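Ticket: Mandagi workshop signup, dance class full but isnt
Opened by: Eftychia Petridis
Status: open

Thursday class at Hundthorpe shows "0 places". Only 4 people booked!!
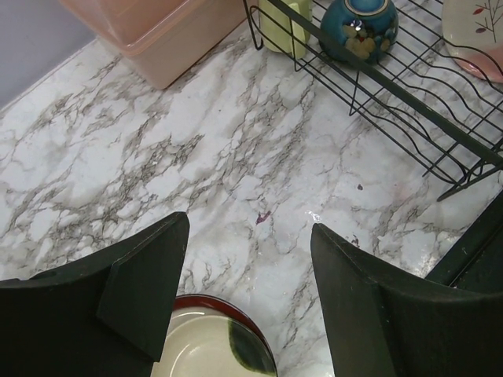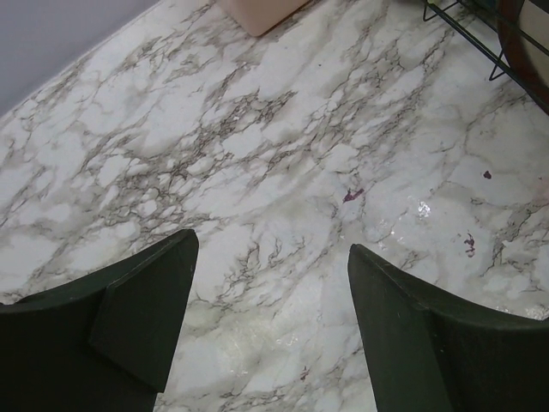
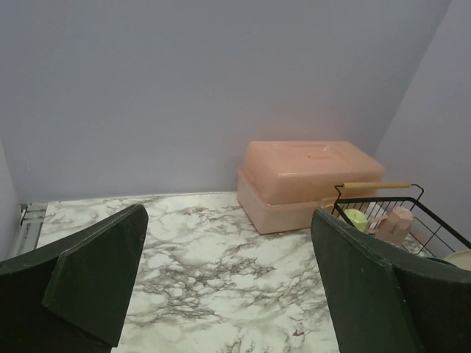

Tried so far:
- logged out, back in. Same
- cleared cache. Same
- moved it to the Clallberg studio, then back. Now listed 2 times, both full

Music file for warmup also stops at 130 seconds, seperate problem maybe.

Reply: capacity was blank after the April update. Set it again, delete the duplicate.

Done, shows places now. Music still stops. Leave open pls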